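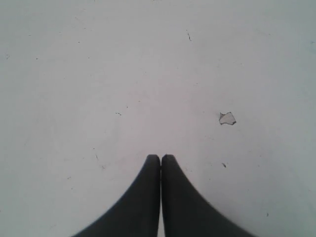 Planning the second arm: notes on the Tembridge budget

August 18, 2026

The equipment plan for the coming year has now been submitted, and I am setting down the reasoning here while it is still fresh. Readers who followed the February post will recall that the first arm at Tembridge was bought from money left over at the end of a larger project. The second has to be planned for properly, from a budget line with its own number.

The request covers one arm, one gripper with a camera at the wrist, a mounting plate, a safety stop and 30 spare fingertips. Of these, the fingertips caused the most discussion. On the first purchase they were treated as part of the gripper and no spares were ordered. Fingers wear at the tips, and a worn pair no longer meets cleanly when closed, so that thin items such as paper labels and plastic film slip through. Spares have therefore been given their own line -- a small sum, but one that should not have to be argued for every few months.

Quotations were requested from Geson and Zelon. Geson offers the lower price for the arm and a warranty of two years. Zelon charges more, but its warranty runs to five years and includes a visit from an engineer. The difference narrows a good deal once a service contract is added to the Geson offer. I have recommended Zelon for the arm. The gripper may be bought from either firm, as both supply the same bolt pattern, and I have left that choice open until the delivery dates are confirmed in writing.

The control software is a separate matter. We use Ki on the present arm and intend to keep it. The licence is charged by the arm and not by the site, a point that was missed in the first draft of the plan and found by my colleague Ha-neul Hong when she checked the renewal terms. The draft was corrected before it went forward.

Several smaller costs are easily left out of a plan of this kind. The list below is the one I now work from.

Delivery, unpacking and removal of the crates
Electrical work, including a second isolator
Work surfaces, with a replacement top for each bench
Cleaning materials for the surfaces and the camera window
Training time, charged at the normal staff rate
Calibration on arrival and again after any move

The bench tops deserve a word. A plain pale top is pleasant to work on and easy to wipe down, but it shows every scratch and crumb, and the small marks become a nuisance when one is trying to pick out small parts by camera. I have allowed 300 pounds for tops and have asked that they be replaced on a fixed date. The alternative -- waiting until someone complains -- was our practice before, and it did not serve us well.

On timing, the lead time quoted for the arm is around five months. If approval is given this autumn, the arm should be in place by the end of February. The electrical work can be done beforehand, and I would prefer that it were, as the room has to be closed while it is carried out.

Two questions remain open. The first is whether the existing arm should move to the new bench and the new one take its place, which would need a second calibration visit. The second is insurance, where the present policy names the equipment by serial number and will have to be amended. I have written to the insurer and await a reply.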